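Ticket 1698: Nightly backup to Esthorpe share stops partway, no error shown
Status: Resolved
Opened: July 2020
Product: Dotau Backup, server edition
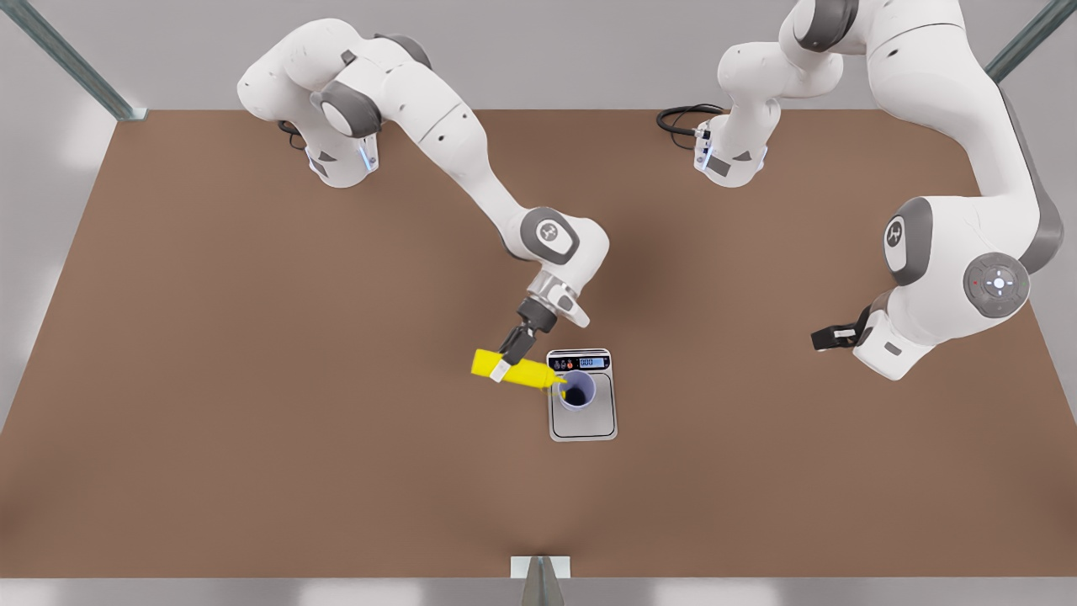 The nightly job starts on schedule and copies normally for the first part of the run. It then stops writing. The job window still says "Running" the next morning and has to be cancelled by hand. Manual runs during the day complete without trouble. Source is the Okoro file server, target is the network share at the Esthorpe office, connected over the site-to-site VPN.

Entry 1
Checked free space on the target. Plenty left. Checked the quota on the backup account, none set. Job log shows the last line as "writing block 1449" and nothing after it. Asked the site to leave the job in its hung state next time so it can be looked at.

Entry 2
Second night, same symptom, but the last line is a different block number, so a single damaged file on the source looks unlikely. Ran a disk check on the source volume anyway. Clean.

Entry 3
Job left hanging as requested. Backup process is alive with no CPU use and one open connection to the share. The target server has no matching session. In other words, the target has dropped the connection and the source has not noticed.

Entry 4
Target server event log has nothing at the time of the stall. Firewall log at Esthorpe (Fevell unit, firmware unchanged since install) has a tunnel renegotiation 17 seconds before the last write on both nights. The tunnel comes back up, but existing sessions are not carried over.

Daytime runs are incremental and short. They finish before the tunnel lifetime expires, which explains why the manual tests passed.

Entry 5
Compared the tunnel settings on both ends. The phase 2 lifetime did not match. The Okoro end was using its default and the Esthorpe end had been set shorter by hand. Set both to the same value and restarted the tunnel.

Started a full backup by hand in the evening. It ran past the first renegotiation without stopping – firewall log confirms the rekey took place during the run.

Entry 6
Also changed on the source:
- TCP keepalive turned on for the backup service
- Retry count set to 2
- Job timeout enabled, so a stalled job fails and sends an alert

The timeout was off by default in this version. Other sites with the same install should be checked – a separate ticket has been opened for that.

Entry 7
Scheduled job completed overnight. Verify pass finished with no mismatches. Test restore of one folder to a scratch location opened correctly.

Resolution
Mismatched VPN lifetime caused the tunnel to drop open sessions during long transfers. Settings aligned on both ends, keepalive and job timeout enabled on the source server.

Old partial backup sets are still on the share. Site to delete them after the next full run.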